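Trurnent held its winter open day at the Kandus building this afternoon. We thank the 30 guests who joined us on the upper floor.

The programme opened with a short talk by Lumturie Tomić, who leads the Zupan project on robots for everyday rooms. Windows, sills and curtains were the subject of this year's demonstration.

Guests were invited to put questions to the team in 3 small groups. Written answers will be posted here in June.

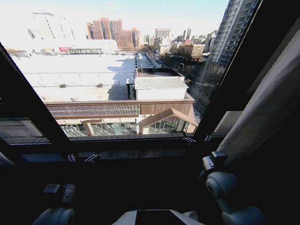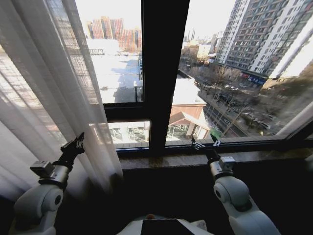
Robot at the window, with the city beyond. Zupan demonstration, Trurnent open day.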